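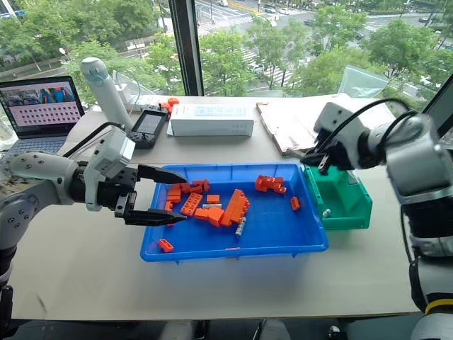

Sorting bench at Fivanar: two arms, a blue bin of orange bricks and a green bin beside it.

Teaching by demonstration: common questions

Do I need to know how to program?
No. You move the arms through the task and the software records it. Most new operators are comfortable after 2 sessions.

By hand or by remote control?
We use both. Guiding the arm by hand is fine for slow, simple reaches. For picking parts out of a crowded bin we prefer remote control — your own hands stay out of the camera's view.

How many demonstrations does a task take?
Plan on about 400 for bin sorting. A single pick from a fixed spot may need only 100. Our largest set so far has 2,213.

What if I drop a part?
Keep going and pick it up again. Recoveries are worth recording. If an arm hits the wall of a bin hard, stop and mark the run as bad.

Should the bricks go back in the same place each time?
No. Shake the bin between runs. Joined bricks can stay joined.

Who do I ask for bench time?
Anisa Ngui books the benches. Subira Shemweta handles login problems, Tuesday mornings only in July.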